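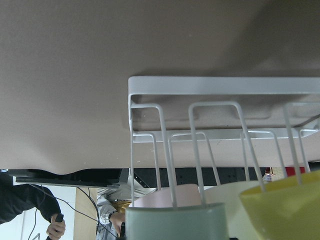 You can't give a house back once you've said yes to it, Gunhild told her, and she said it twice, the second time with her mouth full of bread.

Ea laughed, though she had been hoping for something a little more encouraging, seeing as she'd signed the papers that morning and had driven all the way out to Corkeck to share the news. She had brought a cake, too, a lemon one from the good bakery in Nanham, and it sat between them on the table in its string because Gunhild liked to finish one thing before she started on another.

"I don't want to give it back," Ea said. "I only said the stairs were steep."

"They were steep when your aunt had it. She went up them every night with a lamp in one hand and a hot water bottle in the other, and she was a big woman, Vídalín was, you take after the other side."

Everyone had called her aunt that, just Vídalín, even the minister, even the children who came by for apples in the fall. Ea had been ten before she learned there was another name in front of it, and by then it was much too late to use it. She had spent 2 summers in that house, sleeping in the little room over the kitchen where you could hear every word said below, and most of what she knew about grown people she had learned through that floor (who was behind on the rent, who had gone off to Vedura and not written, whose baby looked like whom).

"You were in it more than I was," Ea said. "All those years. You must have been there every afternoon."

"Every afternoon for thirty years, and I never once got the comfortable chair." Gunhild brushed the crumbs into her palm and looked around for somewhere to put them, and in the end put them in her apron pocket. "She'd have her coffee, and I'd have mine, and she'd tell me I was holding my cards wrong. Then in March, when the road went soft and I couldn't get down the hill, she'd telephone and tell me I was probably holding them wrong at home."

The kettle had started up by now, and Gunhild got to her feet in stages, one hand on the table, and waved Ea back down when she moved to help. Outside the light was going a soft yellow over the field, and somebody's dog was barking at nothing much, on and off, the way dogs do around suppertime.

"There's a board in the upstairs hall that knocks," Gunhild said, with her back turned. "By the linen closet. You'll want to get it fixed, I expect. Young people do."

Ea thought about it. She knew that board very well. It had given her away every single time she'd tried to creep down for a second helping of anything, and her aunt would call out from the dark, not even cross, just asking her to bring up a slice for her too while she was at it.

"I thought I'd leave that one," she said.

Gunhild set the cups down, and then she sat for a while with the scissors in her hand, looking at the cake box, before she cut the string.

"What time do you have your coffee?" she said. "I could do three o'clock, if somebody fetched me."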